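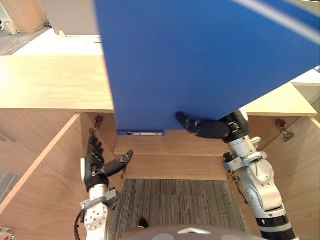
Steinar Hedegaard asked last session why we bother with two arms when one could do most of the reaching, and whether the second one just makes the learning problem bigger. Fair question! It does make it bigger. I'll get to why I still want it.

Notes for week 8, learning from demonstrations

Quick recap. We record a person steering the robot through a job, then train a policy to copy what the person did given what the cameras saw. Our set (we call it Perko, don't ask me why) has 159 demonstrations, all done around wooden furniture with the usual clutter nearby. Every run has a head view and wrist views.

Back to Steinar. With one arm, the policy only has to pick one motion. With two, it also has to learn when an arm should do nothing, and "do nothing" is surprisingly hard to copy – people drift, fidget, get ready early. If you train on all that, you get a policy that fidgets too. But big flat things and doors often need one hand to hold while the other works, so we're stuck with two.
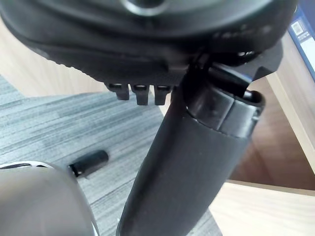

The fix I like best is chunking. The policy predicts 24 steps at once and we run the first 8 before asking it again. That smooths out most of the fidgeting. Go much longer and it stops reacting when something slips, go much shorter and you're back to the jitters.

Now the part people skip. We trained the same policy four times, dropping one thing each time: head view, wrist views, chunking, arm positions. Losing the wrist views hurt most on anything that needed a grip, because the hand blocks the head camera right when you need it. Losing the arm positions hardly mattered, and I'm still not sure I believe that.

For next time, read the Gristix handout up to section 4 and bring one plot from your own training run. Ugly plots are fine. Label your axes, please.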